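Police lay charges after thefts of copper cable from Osov rail corridor

Two people have been charged following a four-month investigation into the theft of copper signalling cable from the rail corridor between Osov and Lorent, police said.

Investigators allege 1,875 metres of cable was removed from trackside ducting at 14 locations between July and November. Most of the sites were within walking distance of a level crossing or maintenance gate. In each case the ducting lids were put back in place, and the loss was detected only when a signalling fault was logged.

Detective Sergeant Khrystyna Antoniuk of the regional property crime unit said the cuts were made with a hydraulic tool and that the lengths taken were consistent from site to site.

"The cable was cut into sections that fit in the tray of a standard utility vehicle," she said. "That was one of the factors that led us to treat the reports as a single series."

Officers executed search warrants at a rented storage unit and a house in Osov shortly after 5 am. Police allege 401 kilograms of stripped copper was recovered from the storage unit, along with a cable stripper, two sets of bolt cutters and a quantity of insulation offcuts. A white utility vehicle was seized and is undergoing forensic examination.

A 38-year-old man has been charged with 14 counts of theft and one count of interfering with railway equipment. A 33-year-old woman has been charged with possessing stolen property. Both were released on conditions that prohibit them from entering the rail corridor or dealing with any scrap metal business. Neither has entered a plea.

The cable was identified through a coloured tracer thread laid into the insulation at manufacture. Rail contractor Ruiz-Ortega began installing marked cable on the line two years ago. Its network security manager, Nithin Fernandes, said the thread is specific to each production batch and can be matched to installation records.

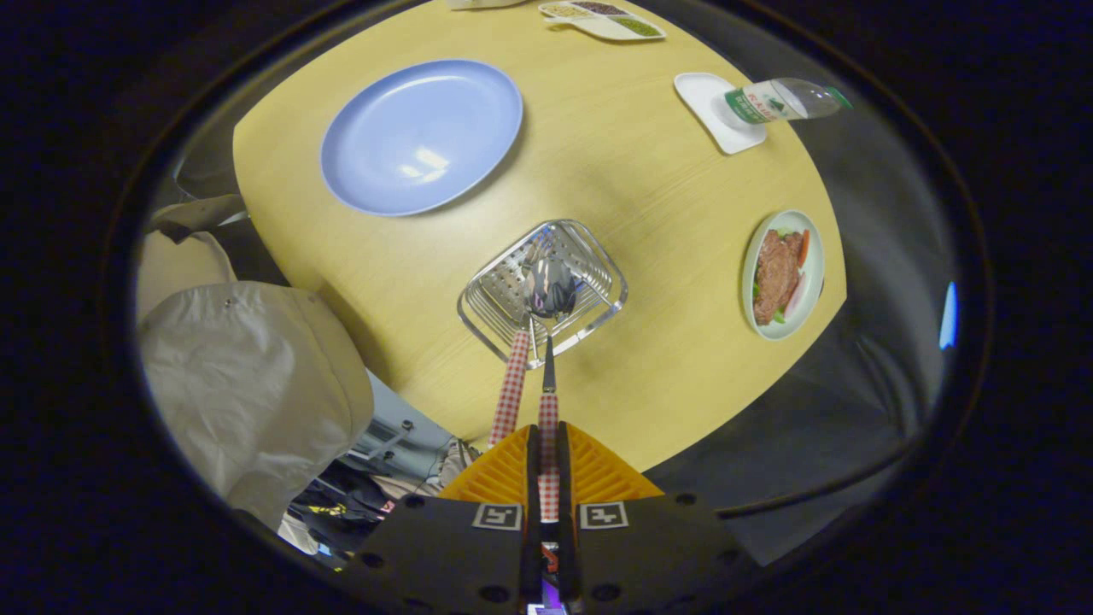 Fernandes said repairs at the 14 sites are complete, although temporary speed limits remain in force on one section east of Lorent while the replacement circuits are tested. Passenger services were delayed on 1,060 occasions during the period under investigation. The contractor has not released a repair cost.

Scrap dealer Dirkex, which operates a yard in Osov, confirmed it had supplied transaction records to police under a production order. The company is not accused of any offence. Sellers of copper are required to show photo identification, and dealers must keep a record of each purchase, including the weight and the registration number of the delivery vehicle.

Police are still trying to trace cable taken from the three earliest sites – all north of the Osov depot – and have asked dealers to check purchases of bare bright copper made since July. Anyone with dashcam footage from the access road beside the depot is asked to contact the property crime unit.

The matter is due back in court in February.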